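Thursday, late

Flat inventory, second evening. Started at 7 and stopped at 9, which was the limit I had set.

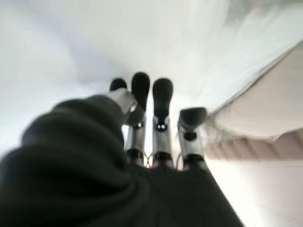
The order of work was the same as yesterday: clear a surface, wipe it, put back only what belongs there. The kitchen drawers took most of the time. The top one had been carrying two sets of cutlery since the move from Rirdale, and the runners were complaining. I kept the heavier set and wrapped the other in newspaper for Antonina, who has asked for it twice.

Second drawer: string, batteries, takeaway menus, a bag of screws with no label. The batteries went through the tester. Dead ones are in a jar by the door for the recycling point. I threw out the menus without reading them. The screws are M4, 60 mm, and fit nothing I own. Kept them anyway.

The shelf next to the cooker is still wrong. It drops at the left end by 2 mm, measured against the level, and the oil bottle creeps. I took the bracket off and found the wall plug had been turning in its hole. Filled the hole, left the bracket off. The filler tub says to leave it overnight before drilling. Everything from that shelf is stacked on the bread bin for now.

Pin-yu rang at half past eight about the wardrobe from Nordin. The delivery has moved to August. She wanted to know if I would cancel. I said no, the rail in the bedroom holds for the present, and cancelling costs £49. She thinks this is poor reasoning. She may be right, but I don't want to choose another wardrobe.

Linen after that. Folded the sheets in thirds lengthways, then in half, then in half again, and at that size they fit the cupboard with the door shut. Folded in quarters they don't, and I have been doing quarters for years. Towels rolled. The old bath mat is now the boot mat.

Left to do:

Drill and refit the bracket, longer plug this time.
Descale the kettle.
Find the second key for the Rastlow box. It was on the hook on Monday.
Return Antonina's drill bits with the cutlery.
Bleed the bedroom radiator, which has started knocking again at the far end.

Supper was toast and the last of the soup. The sink drains more slowly than it did last week. I will take the trap off at the weekend and put a bucket under it first.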